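# Hirkstead Molded-Pulp Dividers

Dividers for shipping cartons, made from recycled paper fiber. They keep jars, bottles and small glass parts apart in transit and go out with the household paper recycling.

**Item no.** 549
**Pack size:** 18 dividers
**Color:** natural brown
**Finish:** unsealed, rough on both faces

Molded pulp has some give, so a divider can be pressed into a carton that is slightly tight. Fiber at the upper edges is left as it comes off the mold. Trimming is available on full-pallet orders, with a longer lead time. Loose fiber can be shaken or brushed off before packing, and we suggest doing this for anything with a polished surface.

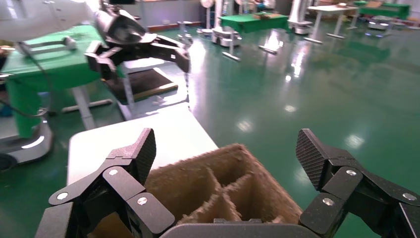

Venkatesh Chowdary wrote to us that the dividers shed a little lint onto his candle jars, and that a sheet of tissue over each row took care of it. He also asked for a deeper version. We now make one as item 629, sold in packs of 9.

## Storage

Keep packs flat and off the floor, in their outer wrap. Pulp takes up moisture from the air and goes soft in a damp room. A divider that has been soaked should be recycled.

## Fit

Both items fit the Brallari and Skitach carton ranges. For Rao cartons, order 629 only; the standard divider sits too low and the jar necks can touch.

## Ordering

Packs are sold singly or by the pallet. Unopened packs can be returned within 18 days of delivery. Pallet orders placed in November ship after the holidays unless a date has been agreed in writing.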